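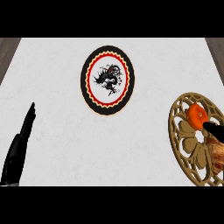
Figure 1. Decorative plate with a black rim on a marble tabletop.

Eating Off the Good Plates: How Families Pass Down Their Tableware
Project report by Perrine Hamel and Gaspard Coste
February 14, 2022

Why we picked this topic

It started with a cupboard. Perrine's grandmother keeps a dinner service that comes out for New Year's and for funerals, and the rest of the time you are not even supposed to open the door! We wanted to know if other families in Gemillow had a cupboard like that, what was in it, and who was going to get it next. We thought we would fill a couple of pages. We ended up with so many stories that cutting them down was the hardest part of the project.

What we did

We handed out a short survey at our school and at the Joly library, and 134 households filled it in. Then we visited three families and recorded longer talks with them. We also spent two afternoons with the old sales books of the Multell shop, which sold china on the main street until it closed. The books are handwritten and the ink is faded in places, but they are wonderful to read. One page has a whole wedding list on it, with the soup plates crossed out and added back in again.

What people told us

Most families who own a special set got it from the mother's side. Weddings were the usual moment for handing it over, with house moves coming next. Hardly any family had a complete set, and the missing pieces were what people loved talking about. One woman could name the cousin who broke the gravy boat, and the song that was on the radio when it happened.

We were surprised by how many younger people said they would like the plates but have no space for them. A few had split a set among brothers and sisters — everyone gets four plates and the promise to bring them back for holidays. We think that is a great idea, and Gaspard's family is now talking about doing the same.

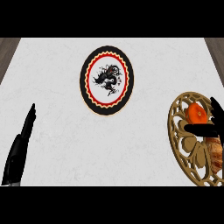 Figure 2. Round plate, black outer rim with a thin tan outline.

Problems we ran into

Our question about "special" dishes was too vague. Some people wrote about mugs, and one wrote about a cake tin. We kept those answers in a separate pile and did not use them in the totals. The Multell books also stop listing customer names partway through, so we could not match any survey family to a sale.

What comes next

In March we will show our work at the Zelevik hall, with the recordings playing on headphones. If your family has a cupboard story, please come and tell us!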